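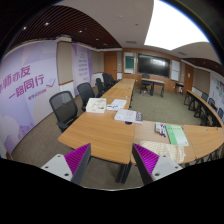 Setting up a conference room for an all-day session

Quick version for anyone who got handed the room and the headcount and nothing else. I do this most weeks at the Dudwood office, sometimes at Enton across the road. Same steps both places. Allow an hour. You can do it in 40 minutes if the tables are already the way you want them, which they won't be.

What you need

Tape measure. Two dry cloths, one damp. Painter's tape. Extension cord with a flat plug. Door wedge. The room booking printed out on paper, not on your phone. Marker pens you have tested yourself.

Step 1. Check the booking

Do it the day before. Look at start and end times AND who has the room before you. If someone's in there until 8:45 and your people arrive at 9, you have no setup time and need to ask for the evening before instead. We book through Pellari, and it doesn't block out setup time on its own, so add a separate half hour slot in front. Label it "setup" or someone will grab it.

Wednesday is our worst day for this. Everything back to back.

Step 2. Pick a layout before you touch any furniture

Moving tables twice is how you lose the morning. Three that work:

One big block. Good up to 12 people. Everyone sees everyone. Bad if there's a screen, the people nearest it twist around all day.

U shape. Best for training. Open end toward the screen. Needs more floor than you think.

Islands. For group work. Four or five to a table, nobody with their back to the screen. Turn the tables at an angle and it's fine.

Draw it on the back of the booking. Doesnt have to be nice.

Step 3. Measure

You want 60 inches between a table edge and the wall wherever people have to walk behind a seated person. Less than that and they'll be shuffling sideways with coffee. On the sides where no one passes, you can go tighter.

Then the tables. Sectional ones look like they'll go together any way you like but curved pieces usually only match up at certain ends. Try two on the floor first, before you drag all of them over.

Step 4. Move the tables

Two people. Lift, don't drag, even on carpet – dragging loosens the legs and you get a wobble that never goes away. If they have casters, unlock all of them first and lock them again after. I forget the last part constantly.

Push sections together and run your hand over the join. If one side is higher, look underneath for the screw feet. Half a turn at a time. A step of even a little bit tips a cup over.

If they keep drifting apart during the day, painter's tape on the underside across the join. Not the top. Takes ten seconds to pull off afterward.

Step 5. Wipe down

Damp cloth, then dry cloth, with the grain. Skip the spray polish, it leaves a film that sleeves and papers stick to. For marker on the tabletop use a bit of rubbing alcohol on a corner of the cloth, and try it somewhere hidden first. 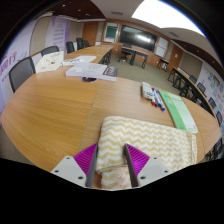 Sticky rings from mugs need warm water and patience, so lay the cloth on the mark and go do the chairs. Come back in five minutes and it should lift. Dry it properly or you're just making a new ring.

Do the chair arms as well. People always forget chair arms.

Step 6. Power

Find every outlet and plug something into each one. I use a phone charger. In the big room at Enton there are 7 outlets and two of them are dead, have been since April, there's a ticket in for it.

Run the extension cord along the wall, never across the door. If it has to cross a walkway it gets taped down flat for the whole length. Both edges. Put the strip in the middle of the tables if you can so that nobody is crawling.

Step 7. Screen and sound

Plug in the laptop that will really be used, not yours. Check the picture. Play ten seconds of a video with sound. Sit in the farthest chair and read a slide – if you can't read it, tell the presenter now, while there's time to bump the font up.

Adapters: keep one of each in a Bako pouch taped inside the cabinet door. Write the room name on it or it walks.

Step 8. Chairs, water, paper

Chairs last. One per person plus two. Extra chairs against the wall make a room look half full and people drift over to them.

Water on the tables, coffee NOT on the tables. Side counter or a cart by the door. Napkins next to it, more than seems right.

Paper and pens at each seat if it's a training. If it's just a meeting put a stack in the middle and leave it.

Step 9. Air

Open the door and any window for 15 mins before people come in. Set the temperature a bit cool, it warms up quick once it's full. Wedge the door at every break.

After

Take a photo of the room before you move anything in step 4, then put it back like the photo. This should of been step one, sorry, go back and do it. The next group won't know what layout you wanted, they only know it's wrong.

Wipe again. Pull the tape up. Check under the tables for chargers. Wipe the board, all of it, even the bits that say "save" unless there's a date next to it.

Then release the room in Pellari if you finish early. Someone is waiting for it.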